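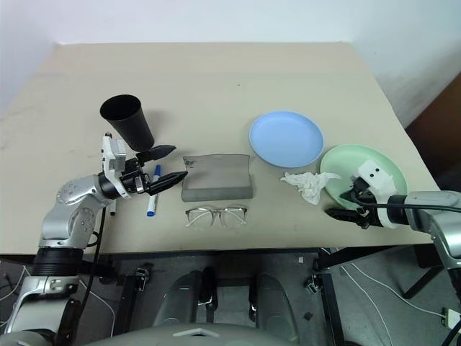

Nunham Allotment Water Group
Minutes of the meeting held 2021-06-23

1. Previous minutes
Agreed without change. The action on the stopcock key is closed.

2. Meter reading and consumption
The main meter stood at 3,546 cubic meters. Use since the last reading was 195 cubic meters, higher than the previous period. A night reading showed flow with all taps shut. A leak on the lower run is assumed until a pressure test is done.

3. Lower run, Gretent side
The existing pipe is blue polyethylene with compression joints, laid shallow. Two options were discussed: replace the joints only, or relay the full 52 meters at a greater depth. The second option was preferred. The quote from Trovstead covers pipe and fittings but excludes trenching and the crossing under the cart track. A revised quote is to be requested with both included.

4. Dip tanks
Float valves on tanks 2 and 5 do not close fully. Replacement valves to be bought from Çınar, same thread as before. Tank 4 has been cleaned out and refilled. Lids remain outstanding.

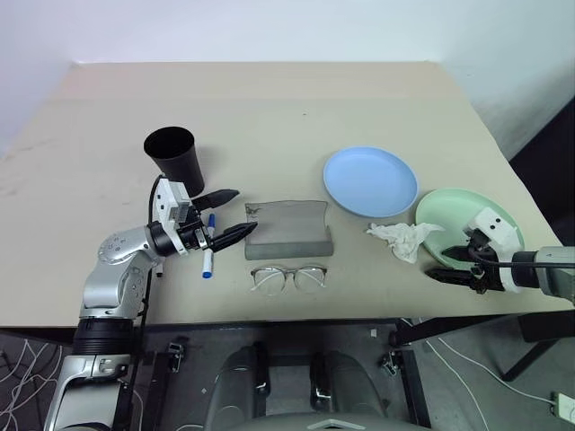

5. Hose use
Complaints received of hoses left running unattended. The rule stands: hand-held use only, no sprinklers. Wording on the gate notice to be made shorter and the notice moved to the inside of the gate.

6. Charges
Reserve to be kept at nearly 100 dollars per plot until the lower run is paid for. No change to the annual water charge this season.

7. Actions
Pressure test on lower run: before next meeting.
Revised quote: request this week.
Float valves: order and fit.
Gate notice: redraft.

8. Next meeting
September, date to be posted on the board.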